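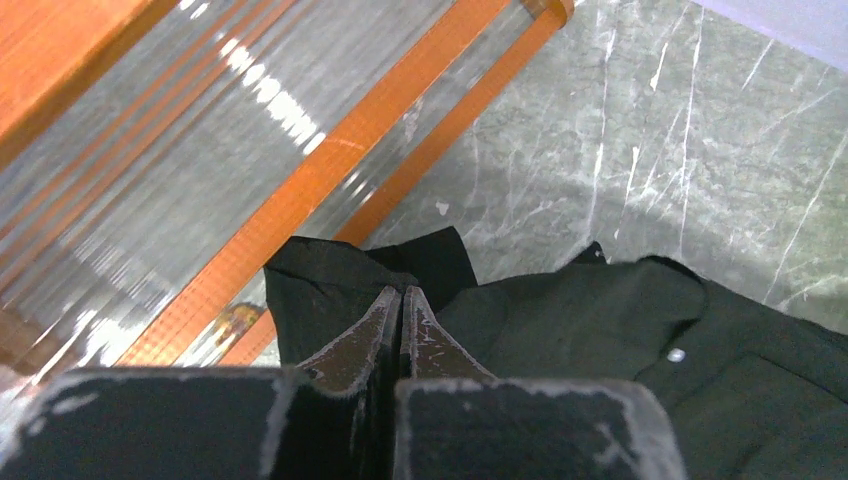 Review: Prirkum Grasp Suite, version 6

Prirkum is a software package for controlling robot arms that handle cloth. It covers perception, grasp planning and motion control, and it is sold to laboratories and small production sites. The Nondale Center for Applied Handling evaluated version 6 on garment tasks, with dark shirts as the main test material.

Installation

Setup is well documented. The installer checks drivers, camera streams and joint limits before it allows any motion. Connection to the Zosumport message layer took one morning, most of it spent on network permissions. The license fee is $4000 per year and includes support by e-mail.

Perception

Dark cloth is a demanding case for any vision system. Folds carry little contrast, and a bright tabletop pushes the exposure the wrong way. Prirkum meters on the area near the fingertips, and this setting should be left on.
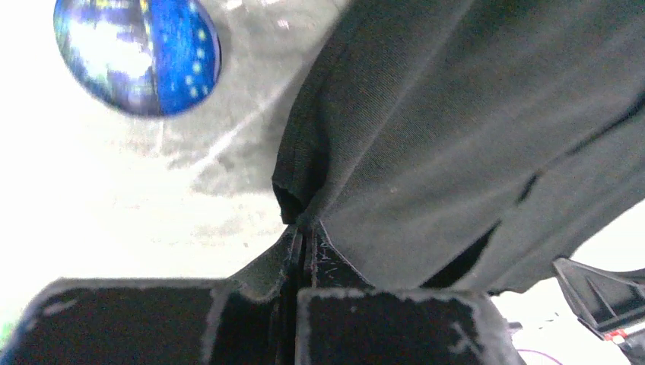

The fold detector proposes grasp points along raised edges and ranks them by expected hold. On dark fabric the ranking was sound, although an overlap between two layers was at times reported as a single edge. The confidence display does not flag this, and operators should review the proposals before the first lift.

Planning and control

The planner offers 2 modes, Direct and Staged. Staged mode re-plans after each contact and is the better choice for shirts. Button detection can be used as an anchor for locating the placket — a sensible feature that deserves more than the single page it receives in the manual.

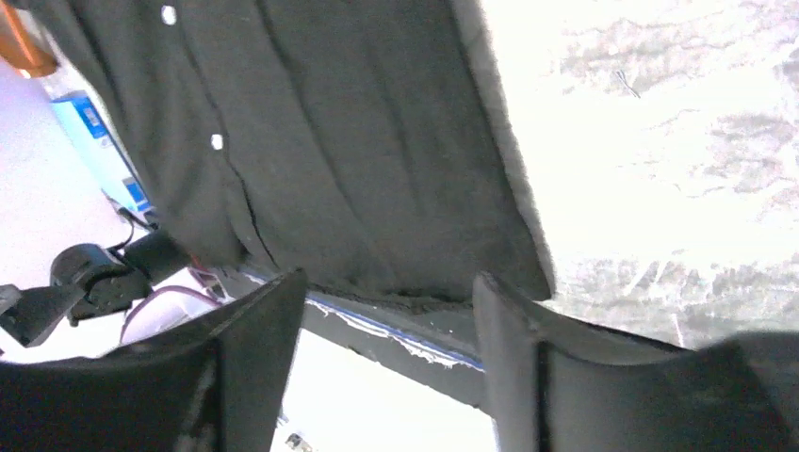 Finger opening is set in the task file and can be changed without restarting the controller. Force limits cannot, and this is the most inconvenient part of daily use. The log viewer, Wi, replays joint data and camera streams on one timeline. It is quick and clear, but it exports only to its own format.

Assessment

The Center recommends Prirkum 6 for groups that already work with soft materials and have staff able to edit task files. Groups new to the field should request the trial license first. Layer detection and log export remain the two areas in need of work.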